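Soup weather, and the slow business of moving house

Quick one tonight as I've got beans on soak and a van coming at 2. We are leaving Skjelbred. There, I've said it. After 13 years in the flat over the bike shop we're off to Grunivley, which has a ferry, a bakery and not a lot else. Can't wait. Also terrified.

Anyway — packing. I did the books first, which everyone says not to do. Then coats. Then the loft, oh god the loft. The kitchen I've left till the very end because I refuse to live on toast for a fortnight. Did that last time. Never again.

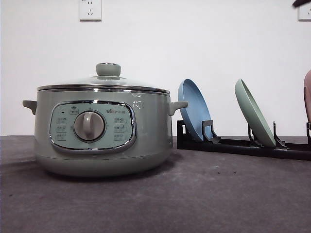

Photo: Hedvig Kvam

So it's been soup. Soup every night. Leek and potato, then lentil, then a sort of everything-in-the-fridge one that came out brown but tasted fine. The freezer has to be empty before we go and I keep finding bags of things with no label. Peas? Probaly broad beans. In they go.

Rule for moving soup: onion, something starchy, something green, salt at the end. I don't weigh anything. If it's thin, mash half of it with a fork and put it back. If it's too thick, kettle.

Spent most of the afternoon on the phone to the gas people, 20 minutes of pan pipes and then they wanted a meter reading I didn't have. Went down to the cupboard with a torch. 1549. Wrote it on my hand, washed my hands, went down again.
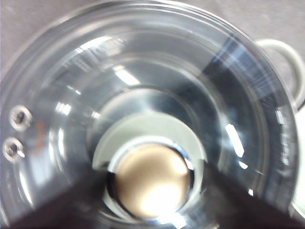
Then the boxes ran out. Begged a few more from the greengrocer, who gave me the banana ones with the holes in the bottom. Lovely man. Useless boxes. All our cutlery would be on the stairs.

The new place has a proper larder, with a stone shelf and a door that sticks. I've been planning it in my head since September. Jars at the top, onions in the dark, flour where I can reach it without the stool. Mum says I'll fill it in a week and she's right.
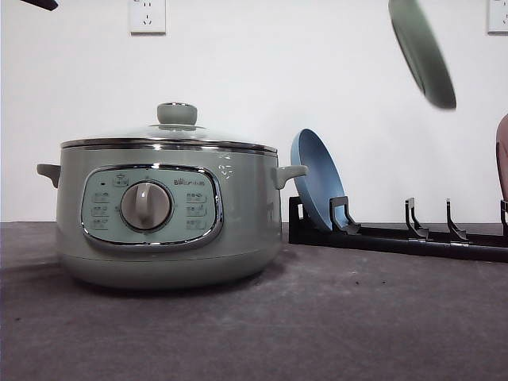 Green cooker, glass lid on.

What I'll miss — the light in the mornings, the bike shop radio coming up through the floor, the walk round by the water when it's too windy to talk. The market too, tho it's got smaller. What I won't miss is those stairs. Four flights with a sack of potatoes!!

A few of you have written about the freezer thing so I'll stick this in before bed. 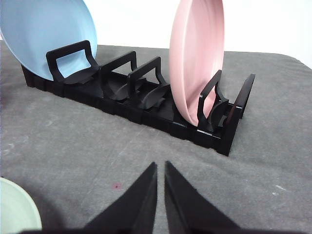

Can you refreeze soup made from frozen veg?

Mostly fine if the soup's been properly cooked and cooled quickly, then straight in the freezer. I do it in small tubs and only reheat each one the once.

Right. Beans. Then the last two drawers, then sleep. I'll post from the other side when the internet's in, whenever that is.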